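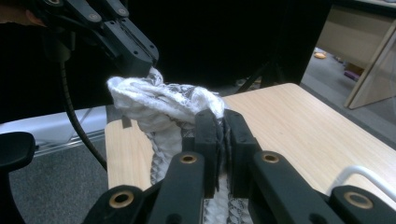 Both grippers on the white cloth, light wooden table, August.

I went in expecting to be annoyed and I was only partly disappointed. I've been moaning on here for years about robots that fold laundry in videos and nowhere else, so when I got the chance to spend some time at Herkbridge as one of the people making the examples, I thought I'd better say yes or stop moaning.

The job is easy to describe. You hold a gripper in each hand, black plastic things with fingers that open and close, and you do a household task with them while a camera on the gripper records what it sees. Then you do it again. The recordings go off to train a model which is meant, one day, to do the same task with a real arm. The project is called Portela. The software that keeps track of your attempts is called Botadow, and its main feature is a page headed Status, which told me I was "in progress" for most of the time I was there, including through lunch.

My task was cloth. Pick it up, open it out, fold it, put it down. I can fold a tea towel without looking. With grippers it took me 14 tries to get one I would have called decent, and even then one corner was tucked under where you couldn't see it. You lose all feeling in your fingertips, for a start. A soft cloth with a pattern of holes in it gives you very little to go on, and when you pinch it you can't tell if you've got one layer or 3. I kept pinching both. By the end of the first afternoon my wrists ached in a place I didn't know wrists had.

I did 35 folds that counted. I asked what made one count and was told it had to be finished and the cloth had to stay on the table. Fine, but that lets in a lot of rubbish. Several of mine were finished in the way a teenager's bed is made. They all went into the same pile as the good ones, as far as I could tell, and when I asked if somebody would be sorting through them later I got a "probably".

This is my real grumble. People talk about this sort of data as if it's a record of how humans do things. What I handed over was a record of how I do things with plastic pincers after a short talk and a biscuit. I'd never fold a cloth like that at home. I dug at it, I pushed it flat with the side of one gripper while the other hung on, and twice I rested for 5 seconds in the middle with the thing dangling. Does the model learn to rest as well? I did ask. The answer was long and I didn't follow it.

In fairness, the people running it were decent about my questions, and I did get better. My last few folds were quick and fairly square. I'd want to see the machine handle a cloth it hasn't met, in a kitchen with bad light, before I took back anything I've written. They've said I can come and watch when they try it on an arm. I've said yes to that too.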